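Skeltine 木地板硬蜡油（哑光）
生产：Vusterero
规格：3 升装、9 升装
颜色：本色、浅橡、Borneo 深棕

Skeltine 是一款单组分硬蜡油，用于室内实木地板、实木复合地板（表层厚度允许打磨的）和楼梯踏板的涂装与翻新。油的部分渗进木材表层，蜡的部分留在表面，干后是哑光，木纹和板与板之间的深浅差别都保留。订货前请把本页看完，尤其是“不适用的情况”一节。

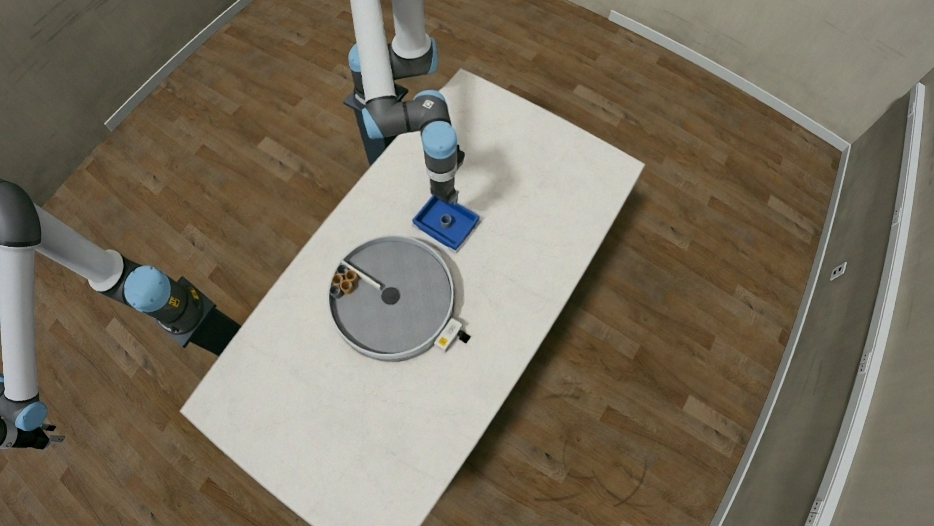
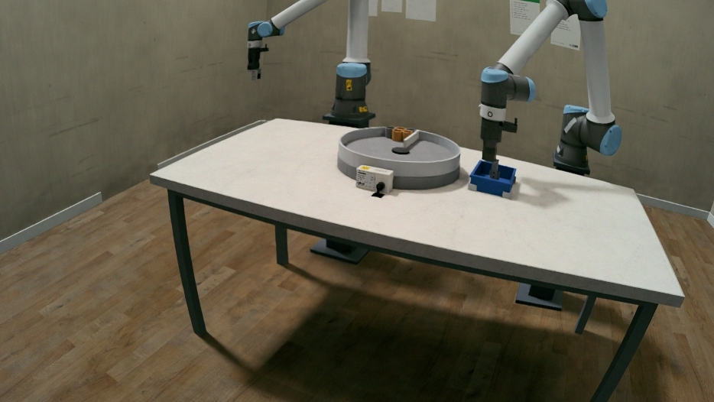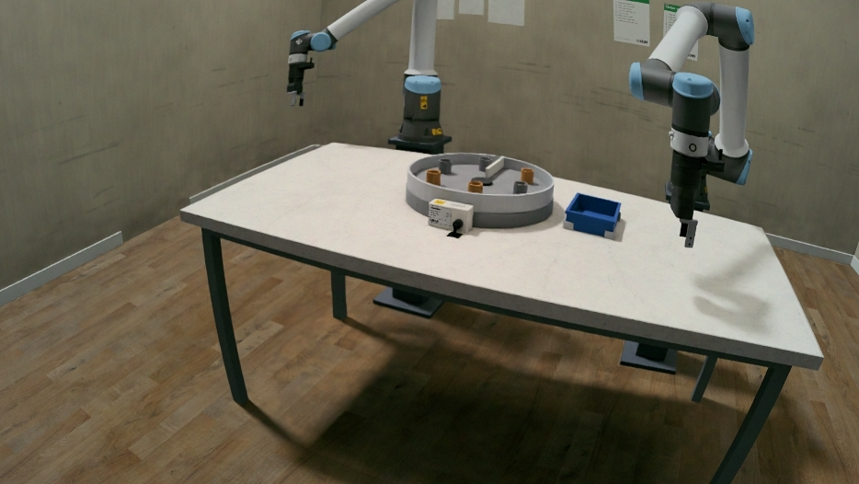
产品说明

硬蜡油和水性漆、油性漆的做法不同。漆在木材表面结一层连续的膜，膜厚，耐磨，但一旦磨穿或者刮破，边缘会发白、起皮，补起来很难看，一般要整间重做。硬蜡油的膜很薄，耐磨程度比不上好的地板漆，走动多的位置会先变暗，不过可以只处理那一块，晾干以后和旁边接得上。住宅、小办公室、书店、茶室这类地方比较合适。

主要成分是植物油、天然蜡和溶剂，不含钴类催干剂。罐子打开时溶剂味比较明显，施工时要开窗，完全固化以后闻不到。

Skeltine 配方从上一批开始换了蜡的比例，涂布时比以前稀一些，用老批号的师傅刚上手会觉得油“跑得快”，把刷子上的油量减下来就行。新老批号可以用在同一处房子，但同一个房间请用同一批号，有颜色的尤其要注意。批号印在罐底。

颜色

本色：不加颜料。浅色木材涂后会变深一点，色调偏暖，跟木头沾湿时的样子接近。

浅橡：加了少量白色颜料，抵消油的黄度。想让橡木、白蜡木保持打磨后的颜色，选这个。深色木材不要用，颜料会留在导管里，看上去像没擦干净的灰。

Borneo 深棕：偏红的棕色。松木吸油不匀，用这个颜色容易花，建议先做样板。单层 Borneo 和双层 Borneo 颜色差得很远，要先定下涂几层再买。也可以第一层用 Borneo，第二层用本色，颜色比双层浅，耐磨一样。

网页上的色样受屏幕影响，不能作为验收依据。可以向经销商要涂好的小木片，木片有橡木、白蜡木和松木三种，其他木种需要寄自己的边角料过去做。

技术参数

外观：半透明液体，久置有沉淀，属正常
光泽：哑光
涂布层数：新打磨的木地板两层，局部保养一层
涂布面积：9 升装单层可涂 280 平方米，以打磨好的橡木为准；松木和旧木材吸油多，面积会缩小
层间间隔：过夜
可轻踩：第二层涂完后的次日
可铺地毯、可用湿拖把：9 天后
稀释：不需要，开罐搅匀即用
工具清洗：矿物油精，或者厂家配套的洗刷液
保存：原罐密封，阴凉处，不怕冷，怕晒

基层处理

涂得好不好，大半在打磨。地板要磨到原木，旧漆、旧蜡、胶印、地毯底的橡胶残留都要去掉。留着旧漆直接上油，油进不去，会在表面发黏，好几天也不干，最后只能擦掉重来。

砂纸从粗到细逐级换，不要跳号。粗砂留下的横纹在没上油的时候看不太出来，油一上去全部显出来。最后一道不要磨得太细，表面过于光滑，木材吸油少，颜色浅，耐磨也差。墙边用边角机磨的部分，和中间大机器磨的部分，最后一道要用同样粗细的砂纸，否则沿墙一圈颜色会深一道或者浅一道。

板缝里的粉尘用吸尘器扁嘴吸，吸完再用干布拖一遍。不要用湿布，木材起毛刺以后又得轻磨。缝隙填补用木粉调的填缝料，等它干透再打磨。硅胶类的填缝料不沾油，不能用。

含水率高的木材不要涂。刚铺好的地板先在房间里放一段时间，房间里如果还有水泥、抹灰之类的湿活，等那些干完再说。夏天连着下雨的日子也最好停一停。

涂布步骤

开罐以后用扁木片从罐底往上搅，有颜色的更要搅久一点，涂的过程中也要时不时再搅。几罐同色同批的，先倒在一个大桶里混匀再用。

先用小刷子把墙边和管道根部收好，再用宽板刷或者短毛滚筒顺木纹涂中间。从离门远的一头开始，往门口退。一次拿几条板，从这头涂到那头，不要在板的中间停。涂得薄一点，宁可少。油堆在表面不会多渗进去，只会干得慢，而且发亮。

涂完一片以后，过十来分钟回头看一遍，有亮的地方就是没吸进去的余油，用不掉毛的棉布擦掉，或者用白色百洁垫推匀。有的师傅喜欢边涂边擦，有的喜欢整间涂完再回来擦，房间小的两种都行，房间大的要边涂边擦，等整间涂完前面的已经拉不动了。

第一层过夜以后用手摸，不粘手、不留印，就可以上第二层。如果手感粗糙，用旧的细砂纸轻轻带一遍，把粉吸掉。第二层比第一层更省油，涂法相同。

温度低的时候干得慢，可以开暖气，但不要用暖风机对着吹。地暖要提前关掉，等地面凉下来再施工，固化期过后再慢慢升温。

安全事项

擦过油的棉布、百洁垫、吸了油的砂粉会自己发热，团在一起放进垃圾袋有着火的危险。用完立刻浸到水里，或者一块一块摊开在室外晾到发硬，再按当地规定丢弃。打磨机的集尘袋也一样，当天倒掉，不要留在屋里过夜。

施工时保持通风，不要有明火，戴丁腈手套。沾到皮肤用肥皂和水洗，不要用溶剂洗手。放在小孩拿不到的地方。对溶剂敏感的人和养鸟的家庭，固化期间最好住到别处。

日常保养

平时用吸尘器或者干拖把。湿拖用拧得很干的拖把，水里加厂家的地板皂，不要用碱性强的清洁剂、蒸汽拖把、漂白水。蒸汽拖把会把蜡软化掉，拖几次地板就发灰，这种情况不在质量问题之列。

水、咖啡、茶洒了尽快擦掉，放一夜会留印。酱油和红酒比较麻烦，擦完还有印的话，先用地板皂洗，干了以后用百洁垫蘸一点油局部磨，再用布收干。花盆底下加托盘，托盘底下再加垫脚，让空气能过。

椅子腿贴毛毡垫，毛毡垫要定期看，里面嵌了砂子的话比不贴还伤地板。带轮子的办公椅用软轮。

门口、厨房水槽前、书桌底下这几处磨损最快。看到颜色变暗、滴上水马上渗进去，就可以补一层。补之前洗干净、晾干，薄薄擦一层油，盖住的范围以整条板为界，不要在板的半截收边。

不适用的情况

强化地板、竹地板表面有工厂漆的、软木地板、户外平台、淋浴间、桑拿房，不要用。表层很薄的复合地板，能不能打磨请先问地板厂。餐馆后厨和人流很大的商铺也不推荐，那种地方用双组分漆更省心。

柚木和其他油性大的木材可以用，但干得慢，要先用溶剂擦一遍，并且一定要做样板。烟熏橡木有时会把油顶住不干，同样先做样板。

常见问题

上油以后地板上有一块一块的亮斑，怎么办？
余油没有擦掉。第二天以内可以再倒少量新油在亮斑上，用百洁垫磨开，再用干布收净。时间长了就要用细砂纸打磨以后补。

原来涂的是别家的硬蜡油，能直接上 Skeltine 吗？
多数可以，先洗干净，在柜子底下之类不显眼的地方试一小块，隔夜看干不干。原来是纯蜡的不行，要磨掉。

家具也能用吗？
桌面、柜子可以，方法一样，油要更薄。砧板和直接接触食物的东西不要用这款，厂家另有一种不含溶剂的油。

剩下的油还能放多久？
罐里空气越多结皮越快。剩得不多就换到小瓶里装满盖紧。表面结了皮，把皮整块揭掉，下面的过滤后还能用，整罐变稠就不要用了。

订货与送货

国内由 Dimitriou 供货，9 升装为常备，3 升装的 Borneo 深棕有时缺货，补货一般在九月。有颜色的油开罐后不退，本色未开罐可以退，运费由买方出。漆类产品不能走空运，偏远地区请预留时间。

算用量时请告诉我们房间面积、木种、旧地板还是新地板、打算涂什么颜色。技术方面的问题找 Jianhua Guo，样板和木片找 Jhonatan Ríos，写明收件地址和需要的颜色。寄边角料来做样板的，请把木料磨到和现场一样的粗细，背面写上名字。

配套产品：Skeltine 地板皂、洗刷液、白色百洁垫、短毛滚筒、宽板刷。百洁垫分手用和机用两种，下单时注明。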